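Keeping a two-arm bench cell alive – speaker notes
Kimutai Langat, Oltcombe workshop day, 31/10/2021
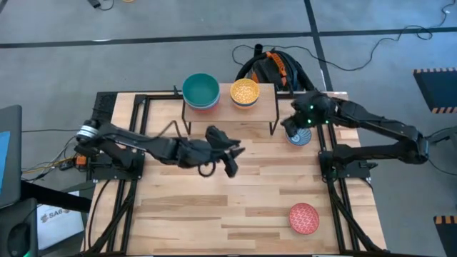
1. OPENING (keep short)
Say hello, thank Setier for the room. Ask who has looked after a cell with more than one arm. Wait for hands.
Bowls are the job, shelf to table and back. Talk is about the upkeep though, not the bowls.
Leave picture up while I do sections 2 and 3.

2. FRAME FIRST
Black extrusion all round the bench top, both arm bases sit on the side rails. So if the rail creeps the arm creeps with it.
Check the base bolts before touching any software. Lileck story – two days chasing a calibration fault in June, it was one loose bolt on the left base. Don't drag this out, they laughed last time but it ran long.
Paint pen line across every bolt head. Cheap. Look at lines each morning.

3. CABLES
Point at left arm, loop under the wrist. You want slack there but not so much it catches on the shelf.
How we set it: arm at full reach, tie off, then bring it home slowly by hand with power off and watch teh loop.
Yellow and black bundle off the left side – goes to floor. Strain relief at the rail, not at the plug!!
Floor runs: walk them weekly. Chevalier rolled a chair over one, took us 7 hours to find the break.

4. GRIPPERS
Finger pads wiped at start of shift, dry cloth. Glazed bowls show up a dirty pad straight away, they slide.
Pads swapped at 210 hours. We tried going longer, wasn't worth it.
Swap both fingers together, never one. Then re-zero open and closed.
Green lights on right hand gripper – mention, move on, someone will ask.

5. SHELF
It's only a board on thin metal legs so it moves if you lean on it. Pencil marks round the feet. If it's off the marks put it back before you re-teach anything.
Nested bowls – check the stack is sitting straight, a tilted one throws the grasp height out.

6. RESTART ORDER
frame, cables, pads, shelf, then power
left arm home, then right. Never both at once after a repair
slow speed for the first 6 cycles, hand on the stop

Questions. If it's about cost send them to the Setier table. Spare pads are in my bag, hand round if time alows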